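Chapter 8
When the Hand Does Not Let Go: Faults in Picking and Sorting Cells

By the end of this chapter you should be able to tell a hard fault from a soft fault, trace a soft fault through a simple cell, and write an incident note that another person can use. You will need the signal tables from Chapter 7.

8.1 The Demero stoppage

Most faults in a teaching cell are small. An arm halts, a message appears on the pendant, the operator clears it and the work goes on. The stoppage studied in this chapter was of another sort. On 20 December 2021 a fruit-sorting cell at the Demero site, set up under the Trindireck programme, stopped answering its hand commands while the arm went on moving. The arm did not report an error at any point. 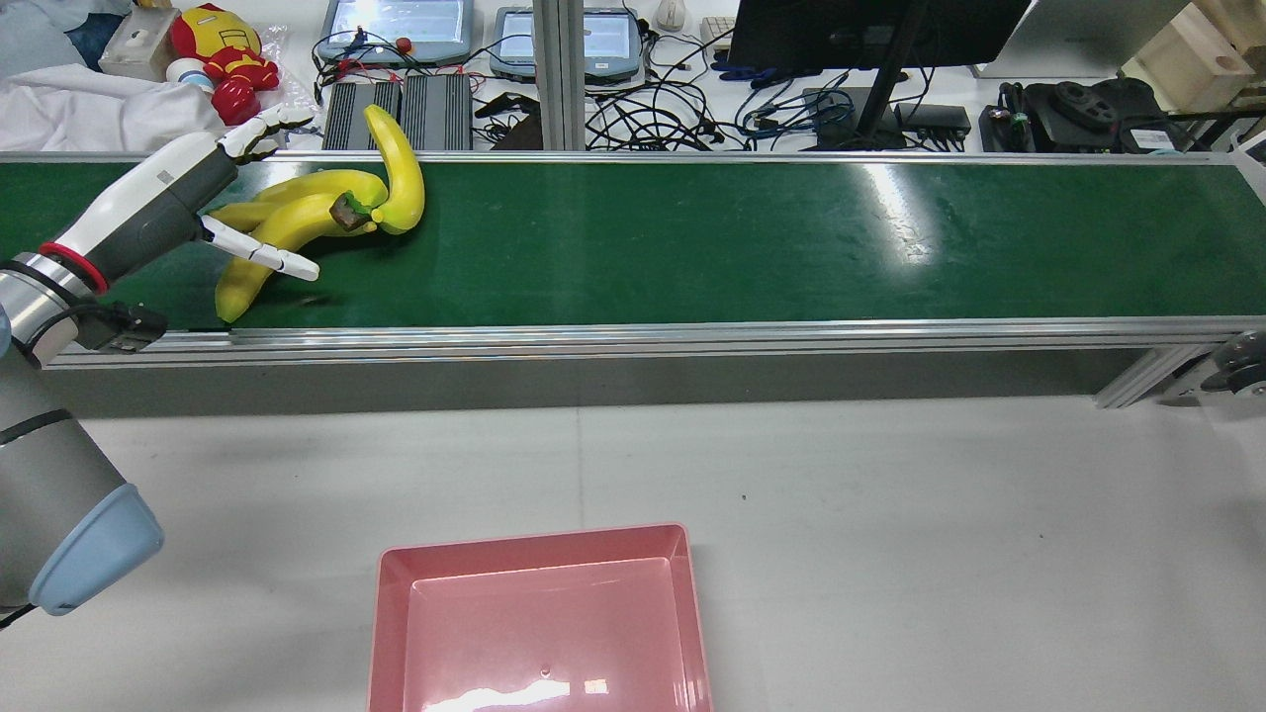 A soft fault is one in which every part of the system believes itself to be healthy. The arm controller had sent its command, the belt controller had received its own, and the hand had simply kept the last position it was given. Work of this kind leaves little room for such a lapse. With a bunch of bananas on the belt, one set of fingers passes below the fruit and the other is held over it, so that a hand which fails to open will carry or drag whatever lies between them. At Demero the arm began its return path with the fingers still closed, and the operator, Vy Mai, pressed the emergency stop. The fruit was bruised and a finger joint was strained. There was no injury.

The log showed that hand messages, normally sent every 8 milliseconds, had been missing for 600 milliseconds before the stop. The limit set in the software was 700. The watchdog – the timer meant to halt the arm when messages cease – was therefore still waiting when the operator acted.

8.2 Looking for the cause

The first suspicion fell on the hand. It was removed, tested on the bench and found sound. Attention then moved to the wiring, where many signals shared a few hubs and no plan of the connections had been kept up to date.

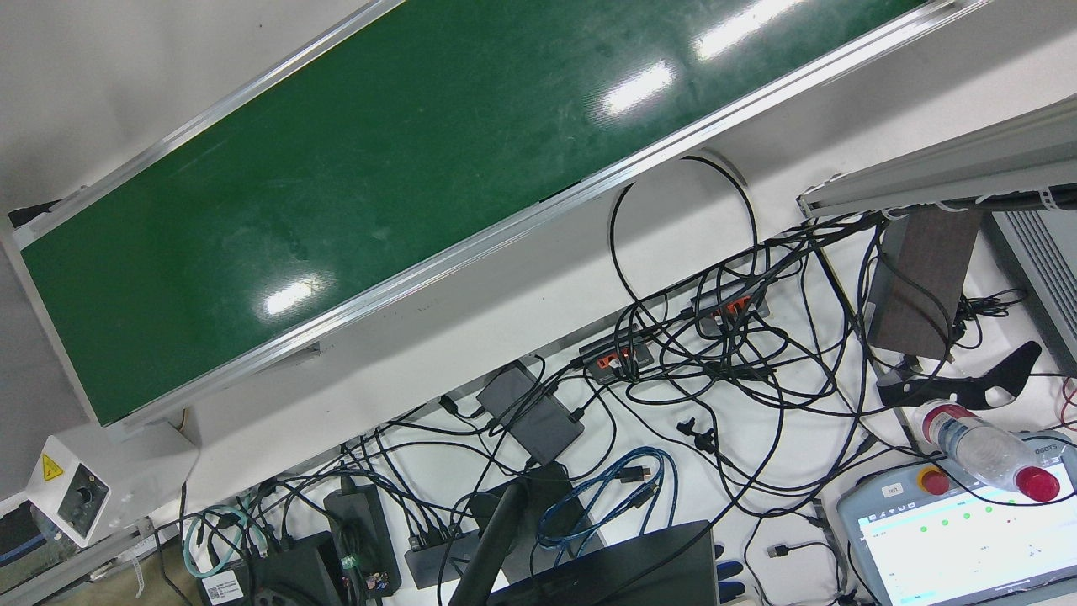 Shiferaw Institute – Department of Automation and Machine Safety

Tâm Bùi, who led the inquiry, asked for each cable to be traced by hand from end to end and labelled at both ends before anything was unplugged. The order matters. Once a plug in a crowded hub has been moved, the evidence of a poor contact may be lost. The trace found that the hand and two other devices drew their supply through one hub, and that the hub dropped its connections for a moment whenever all three were under load. The fault could then be repeated at will.

Two changes followed. The hand was given a supply and a data line of its own, and the watchdog limit was brought down to 200 milliseconds. The cell was also run at reduced speed, with the belt stopped, until the Gustent test sequence had been passed in full.
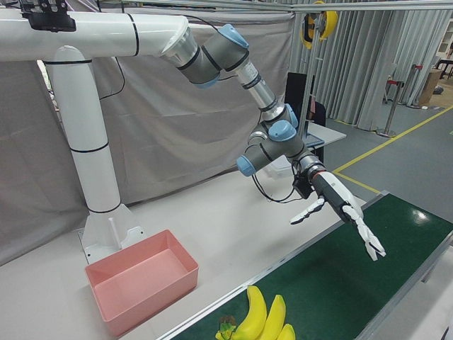 Figure 8.3 Arm and open hand above the belt, with bananas on the belt and the pink bin beside the pillar.

8.3 Terms used in this chapter

Hard fault: a failure which the system detects and reports, usually by stopping.
Soft fault: a failure which the system does not detect, or detects too late.
Watchdog: a timer that brings the machine to a safe state if an expected message does not arrive.
Safe state: the condition in which a machine can do no further harm. For a hand holding a load, this may be closed or open, and must be decided in advance.

The last of these terms is the subject of Section 8.4, which begins with the case of a gripper that loses its supply while holding a load above a walkway.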